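Marsden furniture works, open day

We went in September, on the afternoon tour, which costs £3 and lasts 70 minutes. Lorraine Inskip led it. She has worked in the finishing shop for years and knows every machine in it.

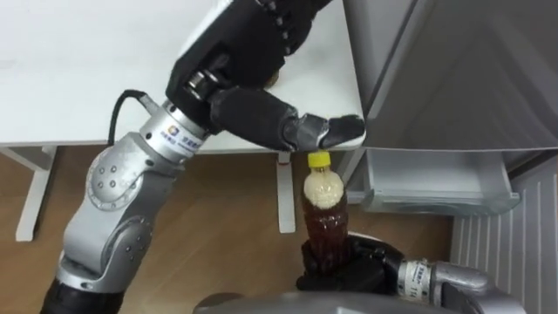

Office desks are most of the trade now. The Letero range goes mainly to schools, and Lorraine said buyers nearly always ask for a white tabletop like this one — it goes with any chair. Oak is still made to order.

The sawmill was the best part, though very loud. Ear defenders are handed out at the door.
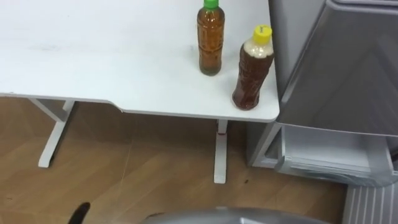
After that came the drying sheds, where boards stay for 60 days before anyone cuts them.

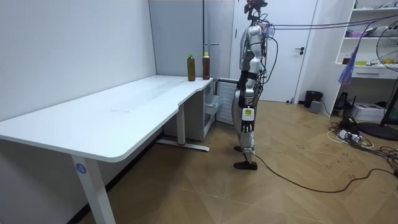
The tour ends at the shop, which sells offcuts by the bag. We bought 2. Parking is behind the Halletti building and the café shuts at four.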